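Bedspread sessions: notes on recording with the hand-held gripper

Posted in February by Do-yoon Moon

The plan for this round was small-object pickup on a soft surface. Everything I recorded before was on a desk, and the policy trained on those recordings had learned, among other things, that the world is flat and hard. It would drive the fingers down to a fixed height and close. On a mattress that height does not exist. The surface gives when anything presses on it, and a light object sinks into a fold or tips.

The hardware is the same as last time: the two-finger Vikimach hand-held unit, camera on top, recording to a card. Trigger position goes into the log at the same rate as the frames. I replaced nothing except one pivot screw that had been working itself out.

For a scene I used what was already within reach. Foil packets, tissues, a plastic bottle, wrapped snacks, a plush panda, an open cardboard box, a pack of wipes. The sheet is striped and printed with flowers, and I left it on. A plain sheet would make tracking easier and the data worse.

A foil packet is a good test object for this. It is light, it reflects whatever is above it, and its outline depends on how it was last squeezed. My desk-trained policy treated it as a solid block and pushed it along in front of the fingers. The demonstrations therefore have to show the approach clearly: come in from above, stop short, close slowly, lift before correcting anything.

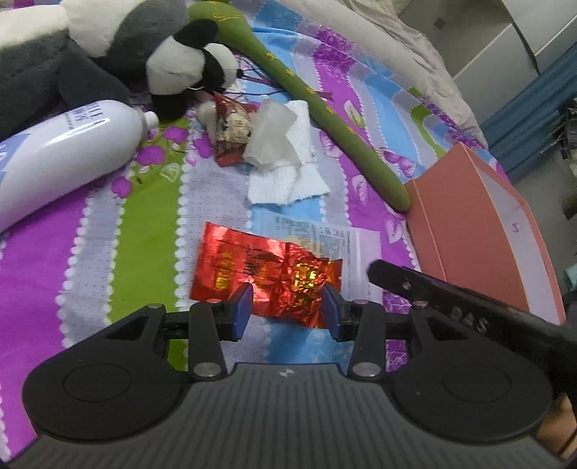 Slow closing matters more than I expected. If I snap the trigger, the jaw width in the log goes from open to closed in 3 frames, and the model has almost nothing to learn from. I now count to two under my breath. It feels silly and the curves look much better.

The other habit I had to break was regrasping. By hand, when a pickup feels bad, I loosen slightly and squeeze again without thinking. In the log that shows up as a small notch in the width signal, and the first model I trained reproduced the notch on nearly every pickup, good or bad. I went back through the older episodes and cut the ones that had it. After the cut I had 771 episodes left, which was enough to retrain but left the set heavy on rigid things.

Tracking on the bed held up. The pose estimate drifts when the camera sees too little texture, and a printed sheet is nothing but texture. What hurt was moving the sheet itself. If I leaned on the mattress with my free hand, the whole pattern shifted and the estimator read that as motion of the camera. In those episodes the trajectory has a step in it that I never made. I now stand, keep my knees off the bed frame, and rest between episodes instead of during them.

Order of a session, for anyone doing the same:

1. Run the mapping pass first. One slow loop over the full bed, high, then one low. No grasping.

2. Check the trigger zero with the jaws fully open. Mine drifts when the battery is low.

3. Record in blocks of 16 episodes, then stop and replay two of them before going on. A bad calibration found at the end of the evening costs the evening.

4. Between episodes, move objects by hand and vary the start height. Hold still over the objects for a second before the approach, so that every episode has a clean first segment.

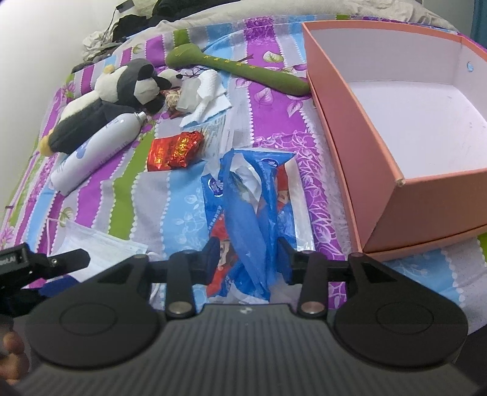
5. Write down which object was the target. I rely on a text file for this. Guessing from the video later is slow, and wrong often enough to matter.

What the robot arm does with this is still open. The arm is stiffer than my wrist and cannot reach some of the low side angles I use without noticing. Prallum, the filter script I wrote for the older set, throws out any episode the arm cannot follow, and it rejects more bed episodes than desk ones. I have been lowering my elbow to compensate — it helps, and it is tiring.

The target is 2000 episodes before the next training run. I would like a third of them to be soft or crumpled things. Bottles and boxes are quick to record and I tend to drift toward them late in a session, so I have started doing the packets and tissues first.

Next post will cover the filter settings, including the wrist angle limit, which I set too tight the first time.

Last updated: February, 11:40 pm

Contact | Copyright Do-yoon Moon | Back to top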